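My sister-in-law swears by the inositol powder from a company called Triltora. She has PCOS, I have PCOS, and at every family dinner she tells me her cycles are back to 28 days and her skin has never looked better. I'm glad for her. I'm also the kind of person who goes and reads the company's "Research" page.

So I did. The headline says 2,978 women "reported improvement." Improvement in what? Weight, hair, mood, periods — the page lumps them all together. There was no comparison group that I could find. If you send a survey to people who are still paying for your powder, you'll hear from people who like your powder. 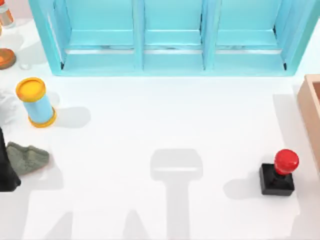
Blue canister, turquoise shelves.

The one actual study they link to had 11 women in it and ran for three months. My periods have wandered off and come back on their own in less time than that. I'd have credited whatever I was drinking.

I took all this to Dr. Stetsiuk at my October checkup. She didn't roll her eyes, which I half wanted her to. She said some patients feel it helps, the evidence is mixed, and she'd want to see my bloodwork before and after if I tried it. Fair enough. She also asked what else I was taking, and I had to admit I'd lost track.
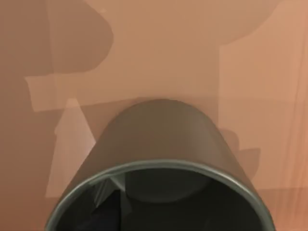 What I'm doing for now

Staying on what I was prescribed, and writing down my cycle dates in a notebook. Vira (yes, I'm on first names with my doctor in my head) wants six months of them. I've asked Triltora for the full survey questions. Their reply thanked me for my interest and gave me a discount code.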